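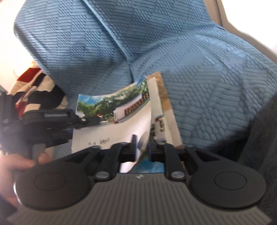 The brochure, somewhere on the way home. White building, red lettering, trees.

Paper Keepers Forum > Travel Ephemera > Do you keep the brochure?

foldedcorner
Posts: 42

Settle something for my household. I come home from every trip with a stack of brochures, leaflets, visitor cards and those little maps where the parking lot is drawn bigger than the museum. The one in the picture is from a garden and old guesthouse near Machala. It has the building on the front under a very blue sky, and by the time I got it home it had a bend in it that no dictionary will ever fix.

I have been told, by a person who keeps every charger cable he has owned in his adult life, that I have a problem. The brochures live in one shoebox, one former cookie tin and a drawer that used to be for napkins. Moving day is coming in December and I have been asked to "make some decisions."

So what do you keep, and how do you store it? And does the bend matter? I'm leaning toward keeping everything and throwing out the napkins, which are already homeless.

tincanarchive
Posts: 3,942

The bend matters if you want to sell it, and you can't sell it, so it doesn't matter.

Put it between two sheets of plain blotting paper, lay it on something hard, put heavy books on top and leave it alone for a month. Don't iron it. Every year somebody on this board irons a glossy leaflet and then posts asking how to get a leaflet off an iron.

For storage I use Hakora sleeves, the big ones with the side opening. Top-opening sleeves are for people who enjoy watching things slide out onto the floor.

marginal_gains
Posts: 22

New here, so forgive the heresy, but I scan mine and recycle them. Took me one winter. The entire collection now fits on a stick the size of a stick of gum, and I got a closet back.

tincanarchive
Posts: 3,942

And how often do you look at the stick?

marginal_gains
Posts: 22

As often as you look in the closet, I would guess.

foldedcorner
Posts: 42

I feel like I've walked in on something.

For the record I do look at mine. I looked last week because I was supposed to be packing the hall closet, and two hours later I had packed no hall closet but I knew the opening times of a salt mine in a year when I was apparently a much more energetic person.

porchlight_pam
Posts: 1,542

This is my favorite kind of thread. I keep mine and I will be buried with them, or under them if the shelf goes!

My system (ha) is one big envelope per trip. Everything goes in: tickets, brochures, the paper placemat if it was a good lunch. I write the place on the outside and who came along. Then it goes in a banker's box and I forget it until somebody says "what was the name of that place with the soup" and I get to be insufferable for an evening.

As for flattening, I wouldn't bother. Mine have bends, gravy, one has a bus schedule copied on the back by my sister in eyeliner. The bends are from being in a bag with me. If I wanted a perfect one I could have left it in the rack at the hotel.

tincanarchive
Posts: 3,942

Gravy attracts silverfish.

porchlight_pam
Posts: 1,542

So do I, at my age. Pass the placemat.

quarto
Posts: 1,542

Two practical points before this turns into a fight about soup.

First, flatten gently along the existing folds and never against them. A brochure already has creases where the printer wanted them. If yours has picked up an extra bend across a panel, open the whole thing out before you press it. If you press it closed, each panel marks the one under it and you end up with a ghost of the map printed on the history section.

Second, check for writing. If there is anything handwritten on it, don't use damp methods at all. People will tell you to steam it over a kettle. Those people have steamed things that were printed and got lucky.

I disagree with the Hakora recommendation, by the way. They're fine sleeves but they cost too much for something you were handed free. Lavar makes a plain folder that does the job, and you can write on the tab.

tincanarchive
Posts: 3,942

Lavar tabs fall off.

quarto
Posts: 1,542

They fall off if you pick the folder up by the tab.

tincanarchive
Posts: 3,942

It's a tab.

marginal_gains
Posts: 22

I would like it noted that my files have no tabs.

foldedcorner
Posts: 42

Noted. Are there really people who steam them? I have a kettle and poor judgment, so I need to know what to hide from myself.

Following quarto, I went and opened the Machala one all the way out. There is an entire panel inside about the drainage of the lower terrace. I have owned this for months and had no idea. It's by far the best-written part, and whoever wrote it clearly fought to get it in.

hedgerow9
Posts: 42

I used to work the front desk at a small historic house and I can confirm somebody fought for the drainage. We had a panel about the roof. Visitors never read it. The man who wrote the roof panel read it to them.

I can tell you from the other side of the counter that most brochures get taken out of politeness, folded in half the wrong way and left in the cafe. So if yours made it all the way home, it's already one of the lucky ones, bend and all.

My own rule is that I keep one thing per place. One! If there's a brochure and a ticket I pick whichever has the better picture. It's brutal, but I live in an apartment with a single drawer that opens properly.

porchlight_pam
Posts: 1,542

One per place?? What if there are two good lunches?

hedgerow9
Posts: 42

Then I remember the second lunch, like an animal.

dustjacket_dan
Posts: 22

Has anyone tried the Kurnex album? Slots on every page, comes in green. I bought one for exactly this and found that none of my brochures are the size of the slots. Tall ones stick out at the top, wide ones have to be folded, and I now own a green album containing one bookmark.

quarto
Posts: 1,542

Those slots are for postcards.

dustjacket_dan
Posts: 22

I know that now.

foldedcorner
Posts: 42

Update, as the moving boxes have arrived and decisions have been made. I'm going with Pam's envelopes inside the cookie tin and the shoebox, and the napkin drawer has been returned to the napkins under a treaty I don't expect to last. The Machala brochure is opened out flat under an atlas and a cookbook. No kettle was involved.

I did try hedgerow9's one-per-place rule. I got through two envelopes and threw away a parking stub, which I then took back out of the trash because it had a nice heron on it.

In return for the envelopes, the charger cables are getting a box too. He has labeled it "various."

tincanarchive
Posts: 3,942

Put a third book on it.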